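Home > News and Events > Visit Reports > Hose and Duct Assembly, Pileck Works

Visit Report: Members' Tour of the Menska Hose Plant at Pileck 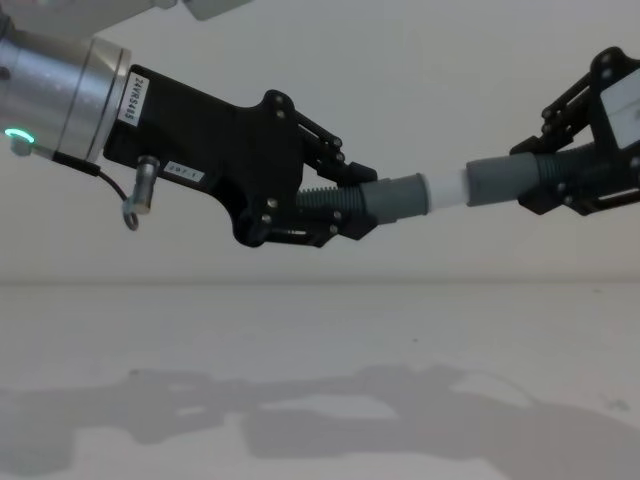
The spring visit of the Horgan Technical Society took place on 12th May at the Pileck works of Menska, a maker of flexible hoses and ducting for ventilation, cleaning equipment and light machinery. The party was received at the main gate by Birgit Vogler, head of production, who remained with members for the whole of the afternoon.

Following a short safety talk and the issue of glasses and overshoes, the visit began in the materials store. Granulate arrives in sacks and is held on racking according to grade and color. Ms. Vogler explained that the choice of grade determines how tightly a finished hose may be bent before it kinks, and that most customer complaints in past years could be traced to a hose being chosen for a tighter bend than it was made for. A printed bend chart is now packed with every order.

Members then proceeded to the forming hall. Ribbed hose is produced on two lines, one for coarse profiles and one for fine. The fine line was running a dark grey hose during the visit. A fine corrugation gives a smoother bend and holds its shape better when the hose is handled near its end, although it takes longer to form and the molds need more frequent cleaning. The line is stopped twice in each shift for this purpose. Several members remarked on how little noise there was in the hall, and were informed that the cutting station had been enclosed in February.

From forming, the hose is cut to length and passed to assembly. Assembly was, for many of those present, the most interesting part of the tour. A hose assembly must remain flexible along its length and yet be firm enough at each end to be pushed home by hand. Fitting an end piece squarely to a ribbed section calls for some care, as the hose tends to turn while it is being pressed on. New staff practice on offcuts before they are given customer work. Members were invited to try for themselves at a bench set aside for visitors, with mixed results.

The plant completes 1,000 assemblies on a normal working day. Of these, 300 are short pieces for a single customer, Ditoleck, and are packed in returnable crates. The remainder are made to order in lengths of up to 760 centimeters. The longer pieces are coiled on drums for dispatch. Short pieces are laid straight, as a hose that has been stored in a curve will keep some of that curve for several days.

The final stop was the test room, where samples from each batch are flexed, pulled and checked for leaks. The standard leak check lasts 60 seconds. Samples that fail are cut open along the ribs and kept on a shelf with a tag giving the batch and the fault, and members spent some time looking through these. The most common fault on the shelf was a thin wall at the top of a rib.

Questions were taken over coffee in the canteen. In reply to a member who asked about recycling, Ms. Vogler stated that clean offcuts are ground and used again in the coarse profiles only. A further question concerned the supply of replacement ends to private customers. These may be ordered through the Pileck trade counter, provided that the inside diameter of the hose is given.

The Society wishes to record its thanks to Ms. Vogler and to the staff of all three halls. Copies of the bend chart are available from the Society's office on request. Members who borrowed overshoes and have not yet returned them are asked to send them directly to the works.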